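# Skestetti hull brush kit for small workboats

I've been selling bits and pieces for small commercial boats out of Medorcombe for long enough to have strong feelings about slime. If you run a ferry, a crew boat, a dive tender or anything else that has to be on the other side of the harbor at a given time, you already know what happens when the bottom gets furry. You push the throttle up a bit. Then a bit more. Then the fuel bill arrives and you go looking for somebody to blame, and it's been growing under your feet the whole time.

The Skestetti is the kit I recommend for that, and the one I use on my own boat (an old harbor launch with a heavy diesel and a worse temper). It's a hand-cleaning kit for hulls while they're afloat, meant for light growth only – slime, weed fuzz, the green skirt at the waterline. If you've got barnacles the size of your thumbnail, close this page and book a haul-out, please. I'd much sooner lose the sale than have you go at your coating with the wrong tool.

## What comes in the bag

- 4 brush heads, clip-on: two soft, one medium, one narrow one for sea chests and gratings
- 2 telescoping poles with locking collars
- 2 floating wrist lanyards
- 2 spare locking pins (you'll drop one, I've dropped plenty)
- Mesh carry bag with a drain panel

The poles and the heads are the same clip fitting all through, so if you already own the older Skestetti deck brush you can put these heads straight on it. The lanyards clip to the pole and not to the head. I get asked that a lot.

## Why I bother with it at all

All the talk in shipping just now is about cutting fuel and emissions, and most of it is about vessels you could park my entire street on. New fuels, new engines, big clever ducts in front of the propeller. I read all of it and I enjoy it! But I can't fit any of that to a launch, and I'd guess you can't either. What I can do is keep the bottom clean. A smooth hull goes through the water easier, the engine works less for the same speed, and you burn less. It's dull and it's cheap and you can start on it this weekend.

I'm not going to print a big percentage here. I've seen other sellers do it and I don't know how they'd stand behind it, with every boat being a different shape, loaded differently and sitting in different water. What I'd suggest is writing down your own numbers. Pick one run you do all the time, note your revs and your fuel before you clean, and do the same afterward with the same sort of load and tide. Keep a notebook in the wheelhouse. Mine has coffee on every page and it's still the most useful thing aboard. 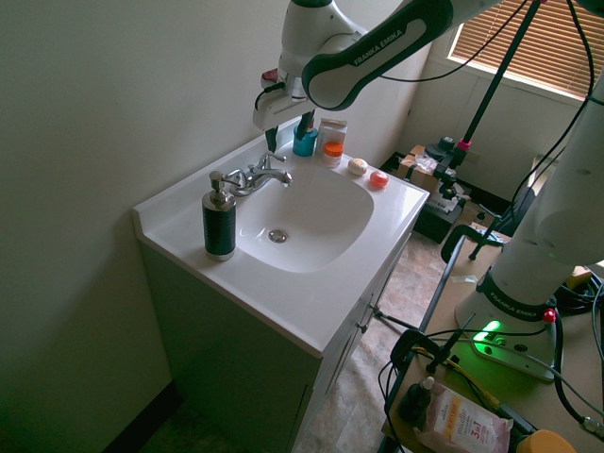 The other thing is timing. Little and often beats a heroic scrub at the end of the season, every time. When growth is at the slime stage the soft head takes it off with hardly any pressure, and you're not grinding away at expensive paint. Leave it until it's hard and you'll need more force, you'll lose more coating, and the bare patches will foul faster than the rest did. So I go over mine regularly through the warm months and slow right down when the water cools off. July is the worst where I am. Your harbor will have its own ideas.

## Which head for which job

**Soft.** Start here. It's for antifouling paint of any kind, and for silicone-type foul release coatings if your paint maker says hand cleaning is okay. Light strokes, let the bristles do it.

**Medium.** For bare aluminum, the waterline, rudders and the awkward bit around the transom. I would keep it off soft or self-polishing paint. You'll see a cloud of color in the water if you use it there, and that cloud is your money.

**Narrow.** Gratings, sea chest openings, the gap behind the trim tabs. A blocked grating makes a cooling pump work harder than it should, so it's worth the faff even if the rest of the hull looks fine. Engine off and isolated first, of course, and the key in your pocket.

## Check the rules before you scrub

I know, I know. But please do it. Some harbors don't allow in-water cleaning at all, some only allow it on certain coatings, and some want you to ask first. The worries are paint coming off into the water and hitchhiking creatures being spread around, and both are fair worries. One call to the harbor office sorts it. If you've come in from somewhere else with a foul bottom, ask about that in particular, as they may want it done out of the water where everything can be collected.

And if you're working from a float or a dinghy, wear a life jacket and have a second person with you. The poles are long and you'll be leaning. Anyone going under the boat needs to be a proper diver with proper cover topside. The kit works fine underwater with the pole collapsed, but I'm selling brushes here and that's a job for trained people.

## What I'd change

The bag strap is too short. I've told them. If you're broad in the shoulder or wearing a float coat you'll end up carrying it by the handle.

The locking collars get gritty if you put them away salty, and then they stick. Fresh water over them, a quick twist, leave them open to dry. If one's already stuck, soak it in warm water and don't put pliers on it – I did, and that's how I found out the collars are sold separately.

The medium bristles also take a set if you store the head face down. Hang it up. It'll mostly come back if you stand it in hot tap water for a bit.

## A couple of notes from people who use it

Veronica Preda runs a passenger launch and had the kit before I did, which she likes to remind me of. Her tip is to mark the pole with tape at the depth of your bilge keel, so you can feel your way along in murky water and know where you've got to. I've copied this and it's very good.

Tudor Costache has a pair of survey boats and wanted a stiffer brush than the medium. There is one, the Kakach head, and it fits the same clip. I stock it but I don't put it in the kit, and I'll ask you what your hull is made of before I send you one. For bare steel it's great. On paint it's a wrecking ball.

## Spares and swaps

All the heads are sold singly, and so are the pins, collars and lanyards. The Čierny pole extension fits too if you've got high freeboard and you're working down from the deck, though it does make the whole thing whippy and your arms will know about it by lunchtime.

If you get the kit and the heads aren't right for your coating, send back any you haven't had in the water and I'll swap them. Used ones I can't take, as I can't put them back on the shelf for someone else's hull. Damaged poles out of the box get replaced, just send me a note with your order number and tell me which collar or section it is.

## Ordering

Order through the shop page, or write to me if you want to ask something first. Tell me the length of the boat, what it's built from, and what paint is on it if you know. If you don't know, tell me the color and how it behaves when you rub it with a wet thumb, and we'll probably work it out between us. Trade customers with more than one boat should write before ordering so I can put it all in one carton and save you some postage.

Kits are in stock as of Wednesday, August 25, 2021. The narrow heads on their own are on back order, but there's one in every kit.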